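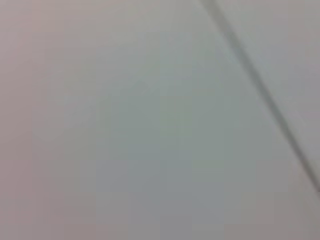
Fig. 1. Pale gray field, with one dark diagonal line at upper right.

Planetary Surfaces, Unit 7: Reading Claims About Subsurface Oceans
Handout prepared by Gonzalo Cantero. Revised Tuesday, June 25, 2024

Read this before the seminar and bring the worksheet from last week. If you lost it, Doina Kadrić has spare copies.

What we're after

You have all read that Europa has an ocean. Textbooks say so, museum signs say so, and I have caught myself saying so in this room. I think it probably does. But I want you to be able to say what was measured and what was concluded from it, and most students who hand in the December paper can't.

What was measured

Galileo carried a magnetometer. As Jupiter turns, its tilted magnetic field sweeps over Europa, and Europa answers with a weak field of its own. The answering field flips as Jupiter's does, so it is induced, and something under the surface has to conduct electricity. Salty water does that well. Solid ice does it badly.

The gravity data tell us that the outer layer has about the density of water. They can't tell liquid from ice, because the two densities are too close. People cite gravity as if it were a second vote for the ocean. It is a vote for H2O.

What was concluded

A conducting layer fairly near the surface, most easily explained by salty liquid water. Thickness and saltiness trade off against each other: a thin, very salty ocean and a thick, less salty one can give much the same signal. When an article hands you a single depth with no range, ask which of the two the author assumed.

Ice shell thickness is worse. Published values run from a few kilometers to tens of kilometers. Crater shapes tend to push the number up, and some models of chaos terrain push it down. I would not bet lunch on either end.

Plumes

Be careful here. The Hubble results are faint and sit close to the noise, and later searches have often come up empty. A reanalysis of old Galileo data fits a plume, but "fits" is a generous word. Enceladus is a different case: Cassini flew through the material and sampled it. Don't borrow confidence from one moon and spend it on the other – I take off points for this every year.

A word on lines

Europa's surface is crossed by ridges and cracks, some of them curved in linked arcs. The arcs are usually tied to daily tidal stress, and the match is good for some and poor for others. Before you name a process for a line, write down its length, its direction and what it cuts across. Leave the process blank until you have done that.

For the seminar

Form groups of 3. Each group takes one claim from the reading packet and sorts its sentences under two headings, "measured" and "inferred." Anything you can't place goes on the back of the sheet. Written version: 2 pages, due the following week, sources listed at the end. Press releases don't count as sources.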